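Festard Community Help > Household > Kitchen and Table

Mixed fruit on one plate for a shared lounge
Viewed 1,137 times

Posted by Vernberg_Residence
Our residence wishes to set out a plate of mixed fruit in the lounge each afternoon. The selection includes tangerines and several smaller fruits. Some residents have asked whether fruit with wrinkled skin should be removed before serving. Guidance on arrangement and on how long the plate may remain out would be appreciated.

Justbridge Housekeeping
Whole, uncut fruit may be left at room temperature for the afternoon. Wrinkled skin usually indicates loss of moisture and is not in itself a reason to discard the fruit. Mold, leaking juice or a sour smell is. Fruit with split or peeled skin should be eaten first or refrigerated — it does not keep. Please use a plate with a raised rim, leave space between the pieces, and wash everything beforehand.

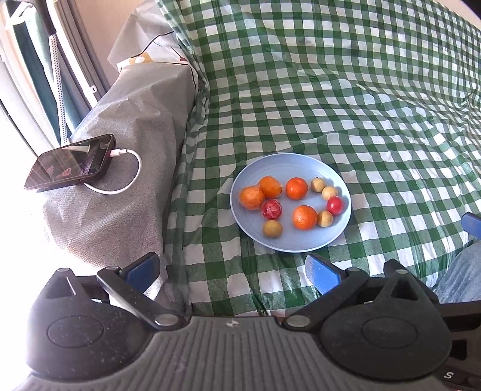

Mixed fruit on a light blue plate, with tangerines among the smaller pieces.

min_97
We use a bowl. The fruit at the bottom is always forgotten, so a plate is probably better. Ours is changed after 2 days.

2 replies. This topic is closed to new replies.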